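Ceralham Community Help
Search questions, tags, users
Workspaces > Layout and storage

Spacing for standing stations in one small white room

Asked 13 Nov 2023 | Viewed 1,567 times | 2 answers

We do small-item sorting and boxing in a single room at our Wandon site. Everyone works standing. Walls and work surfaces are all white, and the lighting is overhead only. The floor area is 332 square feet, measured wall to wall, with one door on the short side.

The stations were set up against the walls in June, so people face the wall and have their backs to each other. When somebody turns to pick up a carton they step into the person behind them. Moving the stations to the middle would let people face each other, but then the power cords have to cross the floor.

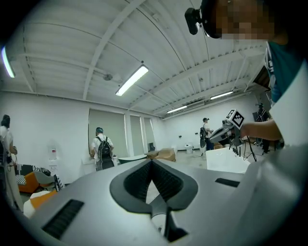

The cartons are the other half of the problem. They are small, plain brown, and they arrive flat. We fold a batch at the start of the shift and the folded ones end up wherever there is a gap, usually behind whatever is being worked on. Reaching over the work to get one knocks parts out of order.

Questions:

1. Is there a minimum clear distance between two people standing back to back, if both of them turn and step?
2. Where should folded cartons go so they don't need a reach over the work?
3. Does an all-white surface cause trouble with pale parts, or is that only our lighting?

Budget is small. New tables are out, but we can move the ones we have and buy shelving.

Xiaoyan Xie

Comments (2) | Share

Answer 1 (accepted)

Taking these in order.

1. Check the rules that apply to your building first, because the exit path comes before anything else. For the working space, I use 40 inches clear behind each person, measured from the back of the person and not from the table edge. Two people back to back therefore need twice that. If you can't get it, offset the stations so each person has an empty stretch of wall behind them. It costs nothing except an afternoon of moving tables.

Leave the stations on the walls. Cords across a walking path are a worse problem than the one you have, and cord covers make a ridge that catches cart wheels.

2. Side of the non-dominant hand, between waist and elbow height, open end toward the worker. A narrow shelf unit at the end of the table works. We have the Sokol one with the adjustable deck. Fold fewer at a time. If the shelf is full, stop folding.

3. Both. White on white has low contrast under any light, and overhead light alone puts your own shadow on the work. Put down a matte mat in a mid gray. Don't use black, the jump between mat and table is tiring over a shift.

Comments (4) | Share

Answer 2

Same issue here. We bought the Vedivus mats, they're ok but the corners curl. Tape them down. Can't help with the spacing, our room is bigger.

Comments (0) | Share

Contact | Copyright Ceralham Community Help | Back to top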